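Jirwood Table Set - tabletop practice kit for classroom robot arms

Last updated: October

I put the Jirwood together for my own robotics club in Porkdale, so this page reads less like a catalog and more like me talking your ear off about a piece of cloth. The short version: it's a ready-to-go tabletop for students who are teaching a small arm to pick things up and put them down somewhere. You get the cloth, a white target board with rounded corners, a set of round tokens, and a bag of odds and ends. You bring the table, the arm, and the kids. It costs $30 and that includes the bag.

I've coached the club long enough to have tried most of the other options. We did foam blocks for a whole year! They're fine, and the students were very proud of how well the arm did with foam blocks, and then we went to our first Makris meet and the judges put out a paper clip, a candy wrapper, and a bottle cap. You can guess how that went. We came home and I started filling a shoebox with whatever was in my kitchen drawer, and that shoebox is more or less what I'm selling you now.

What's in the set

The cloth is black, soft, and has a real pile to it. It's cut big enough to cover a standard classroom table with some hanging over. I went back and forth on the color for ages. I tried a green one, I tried gray felt, I tried the back of a shower curtain (don't). Black won because our students write their own color filters, and nearly everything small and interesting is brighter than black. It does pick up lint like crazy, and I'll come back to that.

The board is plain white with a thin gray edge. There are no printed lines, no grid, no logo. People ask me for a version with squares marked on it and I keep saying no, sorry! If you want squares, let the students draw them. Half of the good arguments in our club have been about how big a drop zone should be, and I don't want to settle that for anybody at the factory. (The factory is my garage.)

The tokens are round, in teal and orange, with a lighter center. They're what I start every new student on, and they're also what you go back to when nothing else is working and everyone needs a win before pickup time.

Then there's the odds-and-ends bag. It changes a little from batch to batch, but you'll always find a binder clip or two, some short wooden pieces, and something squishy-looking. You can have up to 30 things on the cloth at once if you add your own, and it gets very silly at that point. Most days we use far fewer.

The one thing I don't send is packaging with food in it. For wrappers and cans, raid your own recycling. Rinse the cans really, really well. I learned about ants the hard way.

How we use it in the club

A normal session for us goes like this. Two students share a table. One of them decides on a job - "everything orange onto the board," or "clear the left side," or "just the clip, and leave the rest alone" - and writes it on a sticky note before anybody touches the arm. The other one sets out the objects. I'm strict about the sticky note. Without it the job quietly turns into whatever the arm happened to manage that afternoon, and then we've got a bunch of recorded runs that don't match any instructions.

After that they do the job by hand once, slowly, with their own fingers. The older ones groan about this every single time. But it's where they notice that you don't pick up a wrapper the way you pick up a token, you sort of pinch it at a corner, or that a wooden stick lying at an angle means turning your wrist before you get there. They write that down too.

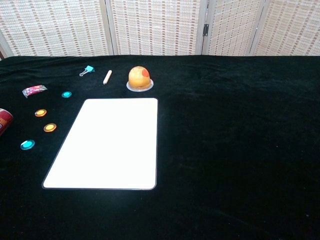 Only then do they switch the arm on and steer it through the job, with Ivlow running on the laptop to save what they did. Ivlow is the free recording program the Makris meets ask for, and if you've never used it, don't worry, it has one big button and a box for the job name. We type the sticky note into the box word for word. If you're on different software the set works just the same. It's a cloth and a board, it doesn't care.

We're up to 2000 saved runs on our first Jirwood and the cloth is still in one piece. The pile has gone a bit flat in the middle where everybody puts their elbows. The board has some scuffs. I'd call that pretty good for something middle schoolers use after a bag of chips.

Setting it up

Clear the table completely first, and wipe it down. Crumbs under the cloth make tiny hills, and a token on a tiny hill will tip when a gripper comes down on one side of it. Lay the cloth pile side up and smooth it from the center out with the flat of your hand. You won't get every crease out and you don't need to. I used to iron it and then I stopped, and our results didn't change one bit.

Let the extra hang off the front or push it to the back, whichever keeps it away from the arm's base. If the base is clamped to the table, clamp it over the cloth so the whole thing can't creep. We had a week where every recording was a little worse than the one before it and we blamed the motors, the cable, the laptop, and the weather. The cloth was sliding toward the window.

Put the board down last. It doesn't have to be square to the table and I'd really encourage you to turn it a little differently each time. The first thing our arm ever "learned" was that the board is always in the same place. It was extremely confident about this.

If your table faces a busy hallway or a window, stand something behind it. Any folding screen or a big piece of cardboard will do. Ours kept reacting to people walking by in bright jackets, and a screen took care of that for no money at all.

Jobs to try, easiest first

Start with one token and the board. Token goes on the board, done. Do that until it's boring.

Next, put out all the tokens and ask for one color only. I like this one for brand new students, and it shows you fast whether the color filter is any good or whether it thinks teal and blue are the same thing.

Then the binder clip. Clips are great because the handles can be folded either way, so the same clip is a different object every time you set it down. Leave them folded out for beginners.

Wooden pieces come after that. They roll, but not on velvet, so you get a bit of help there.

Wrappers are where it gets hard and also where it gets fun. A crumpled one has no real front or back, it's shiny in some places and dull in others, and if you grab it badly it just sort of leaves. Our best pair still misses wrappers pretty often. I wouldn't put one in front of first-month students unless they have a good sense of humor.

Cans on their sides are for the brave. Check how wide your gripper opens before you promise anyone a can!

Things that go wrong

Lint. The cloth collects every bit of dust in the building, and on a camera image a pale speck can look like a very small object. We go over it with a sticky roller before each session. If your filter keeps finding things that aren't there, roll it again before you start changing code.

Glare. The board is bright, and under a lamp pointed straight down it can wash out. Tilt the lamp or move it to the side. One Porkdale family sent us a fancy diffuser, which was lovely, and before that we used a pillowcase, which was fine.

Missing tokens. They're small and they're cute and they go home in pockets. I sell refills in packs of 4, and I'll throw in a pack free with your first order if you write "pockets" in the notes. I won't ask questions.

Soft objects. The squishy pieces leave a faint mark on the cloth if they sit there over a long weekend. A damp rag gets it out. Please don't put the cloth in the dryer. I did, and it came out the size of a bath mat.

What about the meets?

The Makris meets don't require any particular table covering, so you can practice on a Jirwood and compete on whatever they've got. Their tables have been bare wood, white paper, and once a checkered picnic cloth that made a grown man on another team put his head in his hands. My advice is to do most of your practice on the black cloth and then spend your last couple of sessions without it, on as many ugly surfaces as you can find. Borrow a tablecloth from somebody's grandmother.

Ordering

I make these in small batches during the school year and ship when the batch is finished, so it can take a little while. If you need a set by a certain meet, tell me which one and I'll be straight with you about whether I can do it. Schools can pay after delivery. Returns are fine as long as the cloth hasn't met a dryer.

If your table is an odd size, send me the length and width before you order and I'll cut the cloth to fit. Round tables are okay too, just expect some bunching at the edge.

Contact: use the order form or leave a message with the Porkdale club | © Jirwood Table Sets | Back to top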